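Search this site Search Go

Wanted: people to help us put two grippers head to head 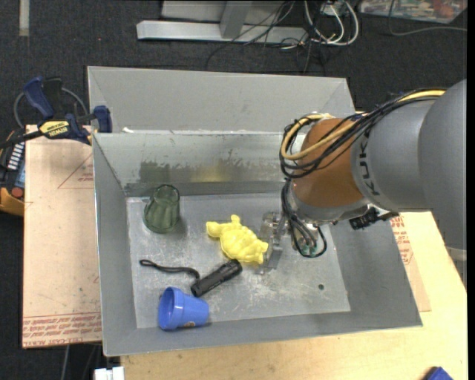 I run the bin-picking bench at Rizk, and I need a hand with it this fall! We're comparing two grippers on the same arm, both going after the same jumble of household odds and ends in a metal bin — tumblers, flashlights, plastic toys, cups lying on their sides. One is the plain metal-finger type we've used for ages. The other is the Mirkska, a soft-tipped design that our friends at Dimano have been bugging me to try properly.

We ran a short pilot in October and I learned mostly that I'm a terrible judge of my own work. I know where I'd grab a cup, so I set the cup down where it's easy to grab. That's where you come in. I want people who have never seen our code to toss the objects in, call each grasp good or bad, and tell me when something looks off.

The whole study is 700 grasps, split over 34 sessions. A session runs around two hours with a break in the middle (there's coffee, and it's decent). You can sign up for one or for a bunch. You'll reset the bin between tries, fill in the score sheet and hit the stop button if the arm does something dumb. I'll be in the room the whole time and I'll show you how everything works before we start.

No robot background needed. You should be 18 or older, okay with standing for a while, and able to lift a small box of objects. If you do know your way around camera calibration or arm controllers, say so, I have a few longer shifts on the Betuta controller swap that pay more.

Sessions are paid by the hour, and parking is covered. To sign up, send me a couple of lines about yourself and which mornings or afternoons work for you. Please get that in by 16th November. I answer everybody, just maybe not the same day — the bench comes first!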